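Ticket: Scheduled exports from Zetex stop partway through
Product: Torvik Sync, desktop client
Opened: 12/17/23
Status: Resolved

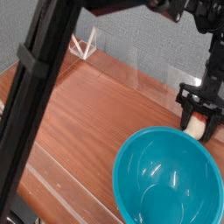

Attachment 1. Black frame post with clamp, arm and gripper at right.

Problem as reported
The nightly export from Zetex to the shared folder at Kustbridge stops before it is done. The job should write 300 files. It writes 40 and then sits there. The client window still says "Running" the next morning. No error pops up. If we cancel the job and start it by hand, it goes through fine.

The same job ran every night since May with no trouble. Nothing was changed on our side that we know of. The attachments folder is part of the export, so both documents and JPG files are affected.

Setup
Client is installed on one office PC, wired network. The folder is a mapped drive, letter K. Plenty of free space on both ends. The PC is left on overnight with the user logged in and the screen locked.

Reply from Zurison support
Please send the client log from the last failed run. Also check the following:
- Power settings on the PC. Sleep should be set to Never.
- Whether the job uses the drive letter or the full network path.
- Whether a virus scan is scheduled for the same hours.

Customer
Log attached. Sleep was already set to Never. The job uses the drive letter. Virus scan runs at noon, so that is not it.

The last lines in the log are:
write ok, file 40
target not ready, retry 1
target not ready, retry 2
After that there is nothing until I cancel it.

Support
Thanks. The client is losing the folder in the middle of the run. It retries twice and should then give up with an error, but your version hangs on the third try. That is a known fault in the build you have. The update fixes the hang but it will not fix the lost connection, so we need to look at both.

Please install the update first, then run the job overnight as usual and send the new log.

Customer
Updated. The job failed again, but this time it stopped with error 17 and sent the email alert. So that part works.

Support
Error 17 means the path could not be reached. Please change the target from the K drive to the full network path, then save the login inside the job itself - there is a box for it on the Target tab. Leave "Use current session" unchecked.

Customer
Changed the path and saved the login. Ran it by hand, all files went over. Will leave it for tonight.

Customer
Still failed. It got further before error 17 came up. I asked our IT people and they found that the file server had a new rule that closes connections after 11 minutes. It went in with the last round of server updates. They have now made an exception for the export account.

Support
That matches the log. Please also set "Reconnect between batches" to On, under Advanced. The job will run a little slower, but it opens a new connection for each batch and should get past a limit like that if the rule comes back.

Customer
Both changes made. The export finished overnight with all 300 files and no retries in the log. I opened a few of the documents and JPGs in the folder and they look fine. The night after was also good. OK to close.

Support
Closing as resolved. The ticket can be reopened by replying to the last email.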